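Matamden Forum > Small Shops > Buying and Stock

Topic: Minimum order from wholesaler, is it normal?

rozalia_u
Posted 1/9/18
Hello all. I have a small grocery shop, open since March. My fruit supplier Ploltano wrote to me that the minimum order is now $649 per delivery. Before it was $500. I cannot sell so much fresh fruit in one week, and what I do not sell I must throw away. Is it normal to raise it like this, without any notice?

KhoaV
For fresh goods, yes, it is normal. They pay for the driver and the fuel. I would ask for one delivery every 2 weeks and put more apples and citrus in it, they keep well.

rozalia_u
Thank you Khoa, but my customers come for the soft fruit. With a delivery every second week I would have nothing good to offer them in the second one.

lehtinen_corner
I do not agree with Khoa. A supplier who changes the terms without notice will do it again. Read your contract first. Mine with Grastard says thirty days in writing, and when they forgot it, I sent them a copy of the page and they kept the old price until the end of the period.
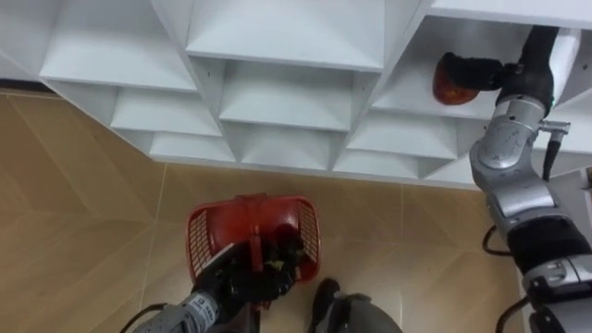 Also, ask the shops near you. I share my order with a bakery two streets away. We have one invoice, and I pay them back for my part the same evening. Together we reach the minimum without any problem.

KhoaV
Sharing is fine until one box arrives damaged. Then who takes the loss? I tried it once and we argued for a month over some peaches.

lehtinen_corner
You write it down before you start. We split every loss in half, also the small ones.

rozalia_u
I have looked for my contract and there is only an order form with no terms on it. Does that count?

dat.ngo
It can count, but it is weak. Call them and ask for the old minimum until summer. Be polite and have your last invoices ready when you call.

rozalia_u
I will call on Thursday morning and write here what they say.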